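Search this site
Enter search term

Jars wanted for the Plelham pantry shelf

The Plelham community kitchen is collecting glass jars again this month. Over 200 went out with soup mixes and dried beans in January, and the shelf is now down to the last few.

Screw-top jars with a wide mouth are the most useful. Please wash them, take off the labels and bring the lids separately in a bag. Check the rim with a fingertip and leave out any that are chipped.

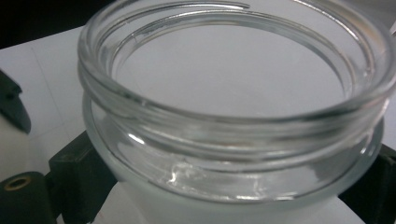
Photo: Eilidh Purves

Clear or frosted glass is fine. We can't take jars that held pickled fish or curry paste, as the smell stays in the lid.

Leave jars in the crates inside the side door on Moffat Street. Rosaura Cárdenas is sorting them by size and would like help on packing mornings. A full crate holds 12 large jars, so please don't stack on top.

Spare lids can go in the tin by the sink.

Contact the newsletter | © Plelham Newsletter, July 2025 | Back to top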